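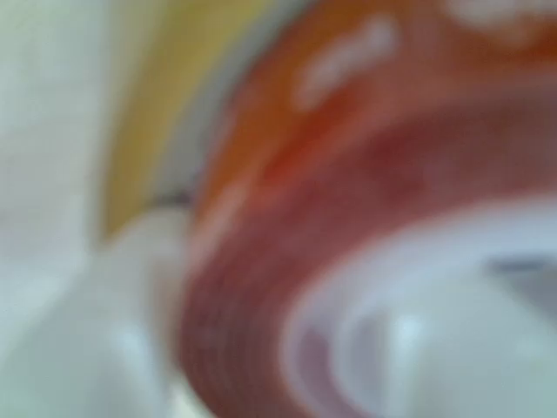

Hedulholm puts its flood and heat records on one map

Anyone who has spent time in the Hedulholm district office knows the back room with the gray cabinets, where reports from the outlying neighborhoods have been filed, refiled and occasionally lost for as long as most of the staff can remember. As of Thursday, a good part of what is in those cabinets can be looked up from a phone, and the people who did the work are understandably pleased with themselves.

The new tool is called Custon, after the creek that causes so much of the trouble, and it gathers 1498 local hazard reports into a single searchable map. Most of them deal with flooding, but there are also washed-out footpaths, wells that ran dry, heat emergencies and one long and rather lovely series of handwritten notes on wind damage in Plorkdale, kept up by the same market association through several changes of leadership.

Salamatu Korletey, who led the project for the district's preparedness team, said the idea came out of a planning meeting that went badly. "We were asked which streets had flooded more than once, and we all had an opinion, and all the opinions were different," she said. "The answer was in the building the whole time. We just couldn't get to it before lunch."

The work took 10 months, a fair bit longer than planned. Typing up the reports was the easy part. Place names were the hard one — the older forms use street names that have since changed, and quite a few give directions by landmarks, such as a bakery or a big tree, that only long-time residents could put on a map. The team ended up holding open afternoons at the Abubakari library, where people could come in, have some tea and help work out where things had been. Korletey says those afternoons were the best part of the job, and that several visitors came back with reports of their own that had never made it to the office at all.

Users can look at the map by neighborhood, by season or by type of hazard, and can narrow it down to a single block if they care to. Every entry is also marked with how sure the team is about its location, on a scale with four steps. Entries in the lowest step are shown in pale gray and stay out of the totals until someone can confirm them. It is a small thing, but it was argued over at length, and field staff in particular wanted it, having been sent more than once to the wrong end of a long road.

Three neighborhoods have been using a trial version since December, Plorkdale among them. Staff there have already moved a supply store to higher ground on the strength of what they saw, and they are now going over the routes used to check on older residents during hot spells. They also asked for a version that can be printed on ordinary paper, for the days when the power is out and the phones have gone with it, and that has been added — it is the button at the top right, and it takes a moment to load.

The map is free to use and doesn't ask for a login. Names of households and individual callers have been taken out, and anyone who spots a personal detail that slipped through is asked to let the preparedness team know so it can be removed the same day.

More entries will go in as they are checked, starting with two boxes of well reports from the north side. The open afternoons at the Abubakari library will carry on too, and people with old letters, notebooks or just a good memory for where the water came up are warmly invited to stop by any time after 2 p.m.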